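About Karko

Karko is a small company that brews and bottles iced tea. We started in a rented kitchen behind a bakery, with one kettle and a hand capper, and moved to our present building on Osard Street when the kitchen got too small. There are 19 of us now, counting the two drivers.

What we make

Our main product is plain black iced tea, sold with or without sugar. We also make a roasted barley tea and, in August only, a peach tea that we sell until the fruit is gone. We do not make sodas or energy drinks. People ask, and the answer is still no.

The black tea is a blend of two leaf grades. We brew it for longer than most bottlers do, at a lower temperature, then filter it twice. It comes out darker than a tea bag would give you and tastes a little of malt. If a batch looks cloudy we hold it back.

How a batch works

One tank holds enough for 1,152 bottles, or 48 cases of 24. On a normal day we fill one tank in the morning and clean in the afternoon. In summer we fill two and the cleaning crew comes in later. Bottles are rinsed, filled, capped and labeled on the same line. Cases go to the cold room overnight and leave on the truck the next day.

We keep a few bottles from each batch on a shelf for the length of their shelf life. If a store calls with a problem, we can open one from the same batch and compare.

The tasting room

Every new batch is tasted before it ships. We do this in a side room with white walls and good light, so the color of the tea is easy to judge. Tasters use plain water and crackers between samples. They score sweetness, strength and color on a paper form, and two low scores are enough to stop a shipment.

The same room is used for looking at other bottlers' teas and at packaging. We buy drinks from grocery stores and gas stations and compare caps, shoulders and labels. A label has to stay readable in a cooler and a cap has to open easily for someone with sore hands.
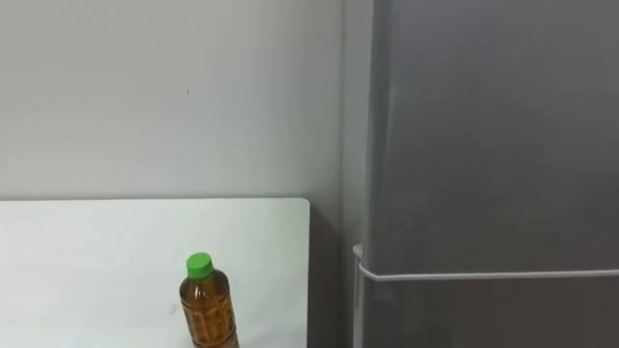 Amber-brown drink in a clear plastic bottle with a green screw cap.

Where to find us

Karko tea is sold in independent groceries, school cafeterias and lunch counters in Osard, Gape and Horkach. We deliver to Gape and Horkach twice a week. The smallest order we deliver is five cases. Smaller orders can be picked up at the loading door on weekday mornings.

Community orders

We supply tea at cost to school sports days and library events. The limit is 1,000 bottles per event. Please write to us at least three weeks ahead and tell us whether you have a place to keep the bottles cold.

Orders for the peach tea close on 31st July. Use the order form on the Contact page and put the delivery address in full, including the dock or door number.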